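Back on the storage question. Milan Dekker is convinced that everything in this apartment would be fine if it only lived in a box, and he has been convinced of it since the summer, and I have the closet to show for it. He read something on the Plolow site about sorting by use instead of by kind. So the batteries don't go with the batteries anymore. They go with whatever they might someday be put into. I asked what happens to a battery that fits two things and he said I was being difficult.

Maybe I was. But I've lived through the shoe racks and the drawer dividers, and I know how long each of those lasted. The dividers are in a drawer. They take up most of it.

This round is clear plastic bins, from Leemans, the big size with the rounded corners. The selling point is that you can see what you own without opening anything. I have my doubts. Glass-front cabinets make the same promise and all I ever see in my mother's is the backs of the serving dishes. He wanted five. I talked him down to one until we find out if we like it, and he agreed so fast that I suspect the other four are already on order.

We did it on the round table, because the floor is still covered with the stuff from the hall closet.

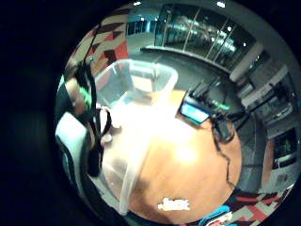
*Last changed: 11/23/20*

You can see through the side, I'll give him that much. You can see a cream rectangle and something blue-green and then you have to reach in to find out what they are, same as with a cardboard box. With the light on the table the way it is, half the time you can't see even that.

The rule was supposed to be 30 minutes and then stop, wherever we were. Plolow again. We ran well over. Most of it went to one argument about the Mukska manuals, which cover appliances we gave away when we left Wanemport. Milan says somebody could ask for them. Who? The people in Wanemport have not written to us once about a toaster.

I did throw out 17 pens that don't write. I tried every one on the back of an envelope first, so that's a real number and the best thing to come out of the afternoon. He took one back out of the trash. It has a nice clip, he says.

Lid is another matter. We can't find it. It was leaning against something in the hall and I moved the something.

He'd like to have the whole hall closet done by December. I said fine, and wrote it here so there's a record of who said it. My guess is the bin ends up under the bed with the manuals in it and the batteries go back in the kitchen drawer, where I already know to look for them.

Still need: labels (his idea), trash bags, a stamp for the envelope if I haven't ruined it with the pens.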